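1/ My sister Deisy Grajales needed a kidney last year and I turned out to be the match. I've had a lot of messages asking what being a living donor is like, so I'm putting it in one thread. I'm a donor, not a doctor. Ask your own team.

2/ First came blood tests. Then more blood tests. Blood type, tissue type, and a crossmatch, where they mix your blood with the other person's to see if there's a reaction. Ours was clean.

3/ You get your own advocate, separate from the patient's team. Mine was Temitope Obi. She asked me, alone, if anyone was pushing me into it. She also told me I could back out at any point and the family would only hear that I wasn't suitable.

4/ Then scans, a heart check, a urine collection that lives in your fridge for a day, and a long talk with a social worker about money, work and who would do things at home while I healed. Have an answer ready for that one. Groceries, laundry, dog, stairs.

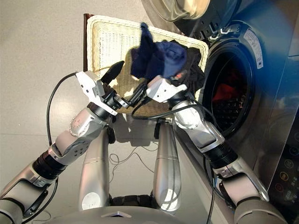
5/ THE SURGERY

6/ It was 10th January. They took the left kidney through small cuts plus one bigger one low down. I remember the hallway ceiling and then I remember being thirsty.

7/ The gas they use to inflate your belly hurts in your shoulder afterward. Walking helped. I was in the hospital two nights. Deisy was one floor up and stayed longer.

8/ At home the rule was nothing heavier than a gallon of milk until my surgeon cleared me. A full load of wet towels is over that. So is a toddler, a bag of dog food and most suitcases.

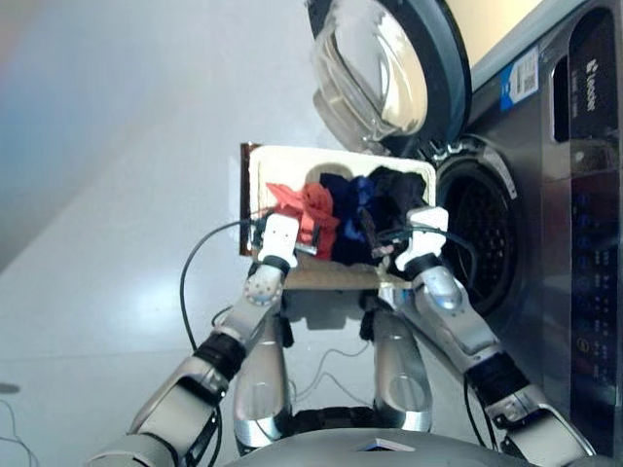
9/ I was off work 14 days and went back too early. Half days would have been smarter. I was more tired than sore, and the tiredness came on fast, usually mid-afternoon.

10/ Cost: her insurance paid for my tests and the operation. It did not pay for gas, parking or the wages I lost. Ask about help with those before the date is set. I asked after, and that made the paperwork harder.

11/ By April I was back to normal walks and my labs were fine. I get checked every year now. Deisy is off dialysis and takes her pills on a phone alarm that goes off during every dinner.

12/ Someone asked about age. A man I met at the clinic, Necati, gave to his wife at 60. They look at your health as well as the number.

13/ Will answer what I can in the replies. Please don't send me your lab results.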